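Collach puts its prices up again, and calls it a saving

8/14/23

Collach, the firm that runs the bus between Lakodstead and the coast, says its new fares will leave most passengers better off. Passengers who have looked at the new fares may wonder which ones it has in mind.

A single now costs £4, up from £3.20. The weekly ticket has gone altogether. In its place comes the Sitar card, which costs £190 for the season and is, according to the company, "the simplest way to travel". It is also the only way to travel at the old price, and you have to find the whole sum on the day you buy it.

The claim that most people will save rests on a survey of 291 passengers, all of them asked on board in the school holidays. Collach has not said how many were regular users, or whether anyone travelling to work was asked at all. A request for the full results was met with a copy of the leaflet.

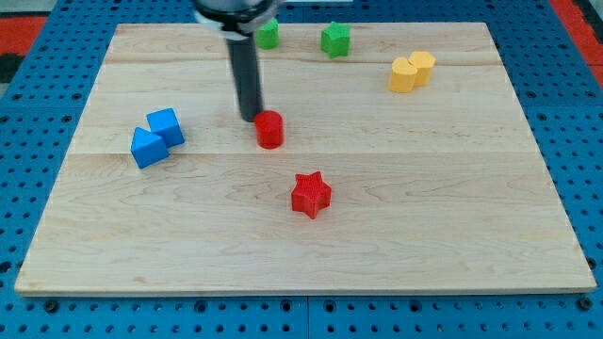 Damian Schnyder, who takes the early bus to his job at the Dixit garden centre, has done his own sums. "I work three days a week and I have August off," he said. "I would need to ride it for fun to get my money back."

The company points to better service as well. There will be eight buses a day in each direction, it says, which sounds generous until you find last year's timetable, where there were also eight. The last one back still leaves before the cinema lets out.

A spokeswoman said the changes had been "widely welcomed" – she did not say by whom – and that fares would be looked at again in the spring. They were looked at last spring too, and went up.

The Sitar card is on sale from drivers and at the Lakodstead ticket office, which is open mornings only. It cannot be refunded.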